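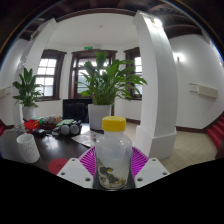 Research > Working papers > Shared tables > Section 4

4. What stays on the table

4.1 Drinks and coasters

The tables in the study were used for work and for breaks, often in the same hour. We kept records at three sites, Skumby, Grulham and Torerlow, over a period of four weeks in April. This gave 126 table records in all. Each record lists what was on the table and where it stood, and leaves out chairs and anything on the floor. Bags were recorded only if they were on the table top.

Drinks were the items people spoke about most when we asked them about sharing a table. Most complaints had to do with marks on the wood, and fewer with spills. At Grulham the tables are polished, and coasters had been put out before the study began. At Skumby people brought their own, and at Torerlow there were none for the first part of the period.

We had expected a coaster to mark out a place for one person. In the interviews, however, people described it as belonging to the table. Several said they would move a coaster to wipe the surface and then put it back where it had been, even if they had no drink with them. One person at Skumby told us that she put her cup "near it, which I suppose is not the point".

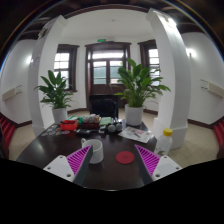 Rianne Boersma

Figure 3. Table top with a mug, a red coaster and a bottle with a yellow cap. A red tray of wrapped items is further back.

The table in Figure 3 shows the kind of layout we coded as "near but not on". The mug and the bottle stand on either side of the coaster, and the coaster itself is clear. We coded bottles separately from mugs and cups, as people did not treat them alike. A bottle with a cap was seen as safe to leave anywhere, including next to papers. A mug was not, and people who were quite relaxed about bottles would ask for a mug to be moved.

4.2 Small items and the far side

The second thing we looked at was where small items end up. In Figure 3 the left side and the back hold a spread of small, colourful disc-like items, an open red box, some crumpled green and white packets and the tray. A printed sheet lies at an angle between these and the coaster. We coded the sheet as paper in use, following the rule in Section 3, under which any single sheet lying face up is counted as in use unless something is stacked on it. Marloes Mertens coded the same records again and disagreed with this rule in seven cases, all of them sheets.

Trays and boxes were rarely mentioned in the interviews until we asked. People then said that a tray made it easier to leave things out, as it could be pushed back in one go when the table was needed. Loose packets were a different matter. They were described as rubbish by some and as belonging to whoever had put them there by others, and this split was found at every site. We return to it in Section 5, where the clearing rules at Torerlow are set out in full.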